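Unit 7: Bicycle Wheels and Spoke Tension
Course handout, Omberg Cycle Maintenance Program
Instructor: Nives D'Amico

Required reading before this session: Chapter 2 of the course manual. Students who missed the hub session should speak with Jhonatan Alvarado, who keeps the makeup schedule.

Why wheels go out of true

A spoked wheel holds its shape through balanced tension. When one spoke loosens, the rim moves toward the opposite side of the hub, and neighboring spokes carry more load than they were meant to. A rider may first notice a brake pad rubbing once per turn, or a ticking sound under hard pedaling.
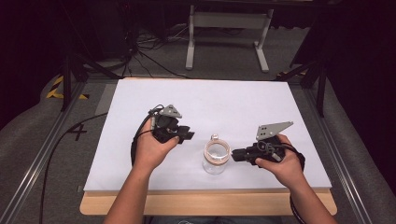
Rear wheels built for a cassette present a further difficulty. The spokes on the drive side stand at a steeper angle and must be tighter than those on the other side — a difference that students should expect to hear when plucking them. Compare tone only among spokes on the same side of the wheel.

The practice wheels for this unit have 28 spokes. Mark the valve hole as the starting point and work in one direction. Turn each nipple no more than a quarter turn before checking the rim again. If a nipple will not move, apply a drop of light oil and wait. Forcing it will round the flats.

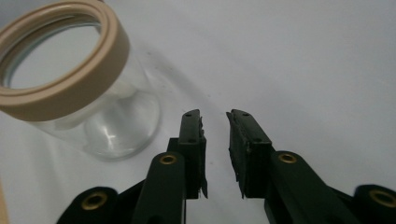
Assessment

Each student will correct a side-to-side error in one practice wheel and submit a written tension record. Radial error will be measured but not graded until Unit 8. Records must show readings taken before and after the work, with drive-side and non-drive-side spokes listed separately. Leave completed records in the tray in Room 662.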